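Simorier launch questions, answered (where we can)

Readers have been writing in since Ticona showed the Simorier range at its Flernasness event in July. The answers are by Suleiman Yusuf, who has had the middle model for three weeks. Where the only source is Ticona's own slides, we say so.

Is the Simorier a new phone or last year's with a new back?

Mostly the second. The screen is the same panel, the main camera is the same sensor, and the charging speed hasn't moved. The chip is newer. Ticona calls it "a ground-up redesign", and when we asked which parts had been redesigned we were sent the press release again.

How much does it cost?

573 for the small one, 643 for the middle one and 1,163 for the folding one, all in pounds and all without a charger. The jump to the folding model is steep and I haven't seen the argument for it.

Does it really last two days?

Mine has managed it once, over a weekend when I barely touched it. With maps, calls and a bit of video it wants plugging in by bedtime. Ticona's figure comes from a test with the screen dimmed so low I couldn't read a text on it by a window.
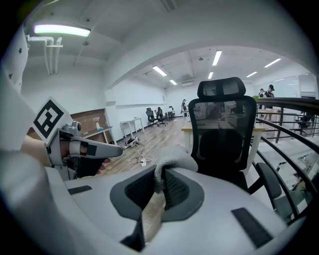 What about the folding hinge?

Ticona says the hinge is good for years of daily opening, and won't say what it counts as daily. Gaspard Texier, who repaired phones in Plirstead before he started writing for us, thinks grit is a bigger worry than wear, and so is lint. A crumpled light grey cloth, like the one draped over the mesh-lined opening in the photo, is the sort of thing people wipe a folding screen with, and he would want to know what it had been used on first. Use a clean lens cloth and keep it away from the hinge gap.

Is the screen as bright as they claim?

I measured 600 nits on the middle model with everything turned up. The number on the slide was a good deal higher, with a footnote saying "peak, small area". You will not see that brightness while reading a web page.

Will it get updates for seven years?

That is the promise. Ticona's promise for the previous range was four, and the cheapest phone in it stopped getting them in the third. I'd treat anything past year four as a bonus.

Can I use my old case?

No. The camera bump has shifted by a few millimetres. Draw your own conclusions about who sells the new cases.

Should I buy one now?

I'd wait. The last two ranges were cheaper by Christmas, and the early software on this one drops Bluetooth calls in my car about twice a week. Support told me to restart the phone. I restarted the phone.

Are you keeping yours?

It's a loan and goes back at the end of the month. We don't accept phones as gifts, and Ticona hasn't seen this page.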